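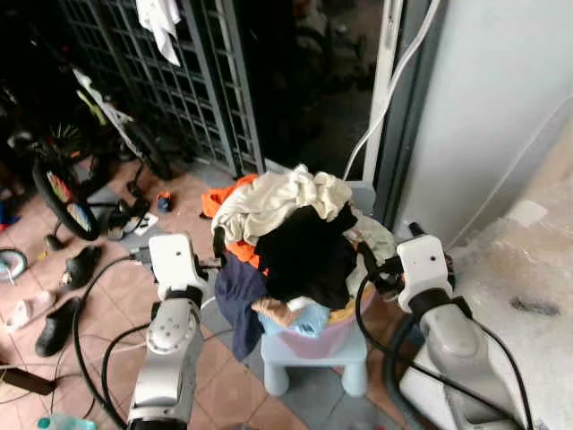
Las dos pinzas Niden y el montón de ropa de la prueba.

Llevo 3 semanas con las pinzas Niden montadas en los dos brazos y ya tengo opinión, ¡por fin! Antes usaba las Planell, que agarran muy bien las cajas pero con una camiseta se ponen nerviosas (y yo más). Con ropa arrugada, la Niden me gusta bastante: cierra suave, no pega tirones y el ajuste de fuerza va de 0 a 93. Yo la dejo en 65 y me olvido.

Lo que menos me convence son los dedos. La goma coge polvo enseguida y hay que pasarle un trapo cada dos por tres.

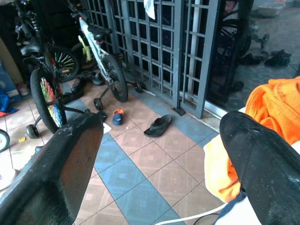
Los dedos vistos desde la cámara de muñeca, con la punta izquierda ya gastada.

Esa cámara, por cierto, es lo mejor del kit, ves lo que queda entre los dedos sin adivinar nada. La de la cabeza la uso para acercarme al montón o a la lavadora, y luego cambio a la otra. Los cables ya son otro cantar, cuelgan demasiado y yo les pondría bridas desde el primer día.
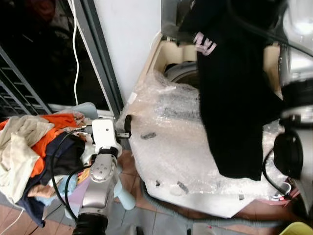
Adeleke comenta que con el controlador Ralunbridge el cambio de cámara le tarda una eternidad y que volvió al de serie. A mí me va fino, aunque tuve que reiniciarlo 2 veces en enero.

Prendas oscuras y telas claras
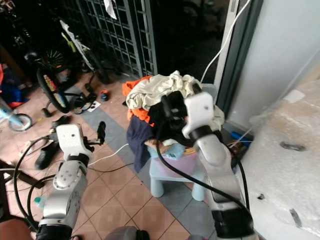
Nota y precio

Le pongo un notable. Cara es un rato, y los recambios de goma se venden aparte (¡mal!), pero para ropa no vuelvo a las Planell.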